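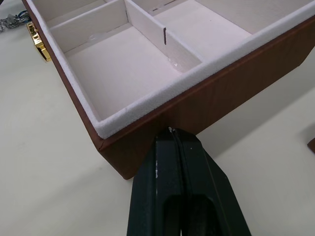
How to clean old costume jewellery without buying the magic dip

Every few months somebody sells me the idea that a jar of pink liquid will rescue a box of dull earrings. I've bought three of them. The last was a Drelement dip, 200 ml, and it did to a plated bangle what I could have done with sandpaper. So this is the slow way, using things you probably own, with my doubts left in.

It is meant for costume pieces: plated metal, glass stones, plastic beads. If you think something might be worth real money, stop and take it to a jeweller. I mean one who doesn't also want to buy it from you.

What you need

A bowl of lukewarm water
Washing-up liquid, plain, the cheaper the better
A soft baby toothbrush
Cotton buds
Two old cotton cloths, one for wiping and one for drying
A wooden cocktail stick

You do not need a machine. I know the little humming baths look impressive, but a lot of old stones are held in with glue and I've no wish to shake them loose. If yours has never harmed a brooch, good luck to you.

Step 1. Sort before you wet anything

Tip the lot on to a towel and make two piles. Anything with pearls (real or fake), foil-backed stones, fabric, wood, enamel that is already chipping or glue you can see goes in the dry pile. Everything else can have a short wash.

Foil-backed stones are the ones people ruin. Look from the side: if the back is closed in with metal, assume there is foil behind the glass. Water gets in, the foil goes dark, and no amount of drying brings it back. I lost a decent pair of clip-ons that way after reading that a quick soak was "perfectly safe".

Step 2. Dry pile

Breathe on the piece, then wipe with a dry cloth. For dirt round the settings, use the cocktail stick with a wisp of cotton wound on the end. If that fails, a cotton bud that is barely damp, and dry it straight after. Fake pearls peel if you rub them hard, so don't.

Step 3. Wet pile

One drop of washing-up liquid in the bowl. In goes one piece at a time, for a few seconds. Brush lightly, mostly at the back, where the skin grease collects. Rinse in a cup of clean water and pat dry. Leave everything face down on the cloth overnight, clasps open.

Don't do this over the sink. You'll think you will be careful.

Step 4. Green gunk

The green stuff on clasps is corrosion. Websites will tell you vinegar, ketchup, cola or toothpaste. Vinegar on a cotton bud does shift it, I'll give them that, but it also goes for thin plating. Try the stick first. If you must use vinegar, keep it on the green spot, count to ten and wipe off with plain water.

Toothpaste is gritty and I wouldn't put it near anything shiny. Ketchup is just vinegar with a mess attached.

Step 5. Putting it away

Store pieces apart so they don't scratch each other. Small zip bags do the job. I'm not convinced by the anti-tarnish strips from Plavel - I put one in half my bags last April and left the other half alone, and I can't tell which is which now. A sachet of silica gel out of a shoe box costs nothing.

Keep the whole lot out of the bathroom, and put scent and hairspray on before the necklace goes on.

What this won't fix

Worn plating stays worn. A cleaner that claims to "restore the gold" is either stripping a layer off or painting something on, and I'd want to know which. Dead stones can be swapped, if you have the patience and the right glue.

More in Cleaning and Mending
Replacing a missing stone in a brooch
Stallinari polishing cloths: worth the money?
Does baking soda and foil work on silver plate?
Restringing beads with ordinary thread
How to free a knotted chain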